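Interim report to Pramwood: home service kit review, wall controls module
Prepared by Poonam Tomar, Gistutix
Period covered: February to the end of March

Status

The review is on schedule. We were asked to look at whether the Kovel arm kit can work ordinary wall controls in a lived-in apartment with no changes to the wall, and whether we would recommend it for the supported housing program. The kitchen module closed last period. This report covers thermostats and light switches only.

Setup took longer than planned. The supplier's guide assumes a bolted base and a clear run of wall, and the apartment has neither. We settled on a cabinet next to the bedroom doorway, which puts the thermostat and the switches within one reach and leaves the door free to open. Camacho sent a revised mounting plate after the first week and we have used it for all runs counted here.
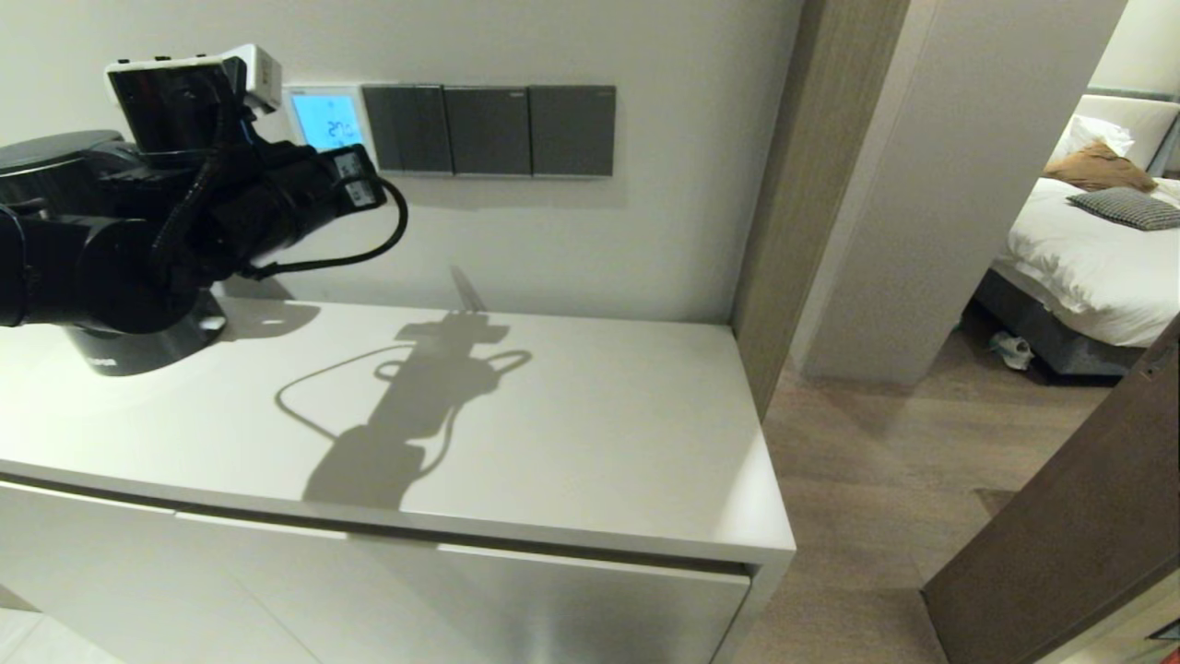
We logged 1,336 attempts in the period. Of these, 133 ended in a fault of some kind, counting wrong key, no press registered and arm stopped by its own force limit. Most of the wrong-key faults were on the thermostat. The rocker switches gave little trouble. They are large, and a press that lands a little off center still works them.

The thermostat is harder. Its keys sit close together along the lower edge of the unit, and the kit has to come at them from below to keep its own wrist camera on the display. The two temperature keys are side by side, so a small error in the sideways direction gives the opposite of what was asked for. The current software checks the reading after a press and tries again if it has gone the wrong way. That is acceptable for temperature. It would not be acceptable for the power key, and we have asked Camacho for a separate confirmation step before that key is used.
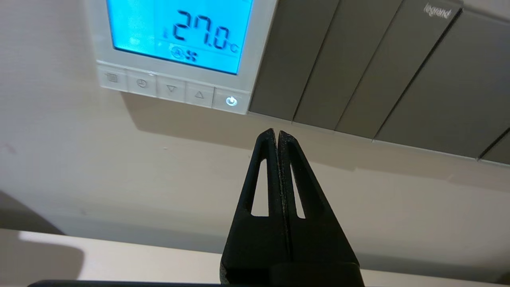
Wrist camera view of the thermostat, with the gripper closed below the key row. Display at 27.0°C.

Other points from the period:

Reading the display. Reliable in daylight and with the ceiling light on. Glare from a low lamp caused misreads, and we now reject any reading that changes between two checks in a row.

Cable. The loop at the wrist needs more slack than the guide allows. We rerouted it once and will write this up for the supplier.

Recalibration. It takes 30 minutes and is needed whenever the base is moved. For a housing program that is too long — a support worker on a home visit would not have the time.

Spending is within the approved budget. We are not asking for any change to the total, but would like to move the unused travel line into parts to cover a second set of fingers.

Next period

Repeat the thermostat runs with the confirmation step in place, then test in a second apartment with a different make of thermostat. Camacho has promised the software by the second week. If it arrives late we will start with the light switches, which do not depend on it. A call with Pramwood on any Tuesday afternoon would suit us.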